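Writing the cleaning page for your holiday let (so people book it)

I rewrote the welcome email for our little let, Zestholm, three times last winter and bookings didn't budge. What did help was the dull page on the website, the one headed "How we clean". So if you've got a room to let and a blank page in front of you, these are my household tips and the words I put round them.

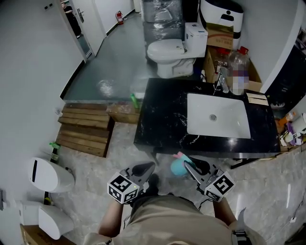

Start with the bathroom, as that's what guests ask me about most. Don't write "spotless facilities", it makes people yawn! Name the thing and the job: "We wipe the black marble counter with a soft cloth and washing-up liquid, never vinegar, and we buff the chrome drain in the white sink last." Vinegar dulls marble, by the way, so that line is a tip for guests too. My first version ran to over 16 lines and Kristine Fajardo cut it to 4. She was right (annoyingly).
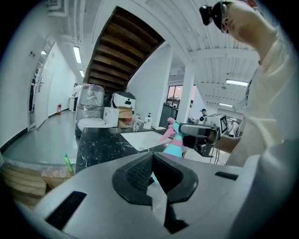 Then say what you clean with, in plain words. I keep a label on everything, with what's inside and the month I mixed it, and I never top up one product with another. Guests do like a detail they can spot when they arrive, so "the light blue spray bottle with the pink trigger" beats "our cleaning products" every time. Put your phone number under that bit and a booking button under the number. I moved mine up from the footer in December and I've left it there.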